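Louro wants your laundry pile, and I spent a morning helping

I've folded a lot of laundry in my life, but until this September I had never done it with a pair of plastic fingers. Louro, the small outfit that took over the old Gandix print shop, is teaching a robot arm to sort and fold clothes, and they've been inviting people in to show it how. I signed up, of course I did!

There's no typing or programming in it. You hold a gripper in your hand, squeeze to close it, and do the chore the way you'd do it at home (only slower, much slower). A camera on the tool records what the fingers are up to, and the recordings go into training the arm, which is called Ostik and lives in the back room. Each try gets saved as its own little clip. My shift was 30 clips, and I was told to stop for a drink of water at 17, which I thought was funny until my wrist started to ache.

The job I got was picking one thing off a mixed heap. It sounds like nothing. But dark knits go all shadowy between the fingers, and shiny stuff in folds is a whole other problem, and you have to decide where to pinch before you go in. My first few grabs came up with two layers, so back down it all went. The woman next to me was getting hers on the first squeeze and I was a bit jealous, I'll admit. 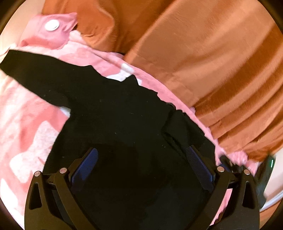
By hand or by remote

Louro is trying it two ways. The hand-held gripper is the one most of us used, and you can learn it in a few minutes. The other way is to sit at a desk and steer Ostik itself with a pair of control handles while you watch a screen. I had a go at that too and it is HARD. I kept reaching too far, and it took me 4 tries to lift a single sock! The team likes the remote sessions because the arm is making its own moves, but they get far more clips out of the hand tools in a morning.

They also told me not to be too neat. If you miss, you just open up and try again, and the misses can stay in the clip. I was very good at that part.

Sessions run through the end of the month, starting at 9 in the morning, and they last 2 hours with a break. You can bring your own clothes if you don't mind them getting pinched all day. Sign up at the front desk or at the Cuketti cafe across the street, where they keep a clipboard by the register. I've already put my name down for another one, and this time I'm asking for towels.

Recent items
Cuketti cafe adds early hours for fall
Gandix print shop sign finds a new home
Library repair night is back in September
Where to drop off old chargers and cables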